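The best parade in the state starts in a dairy barn! Every August, Skamurley shuts its main street and sends 29 homemade floats downhill, bands wedged in between, and 1,281 residents either march or wave. 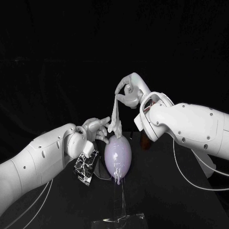
Claswood Magazine, Travel Desk

Get there early and grab a curb by the bakery. Jolán Pálfi has built floats for years, and her giant paper trout (it blinks!) gets the loudest cheer on the hill.

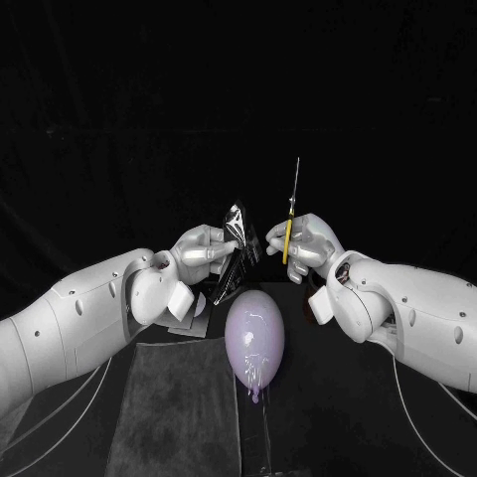 Do you need a ticket to watch?
Watching is free, and so is the corn supper afterward.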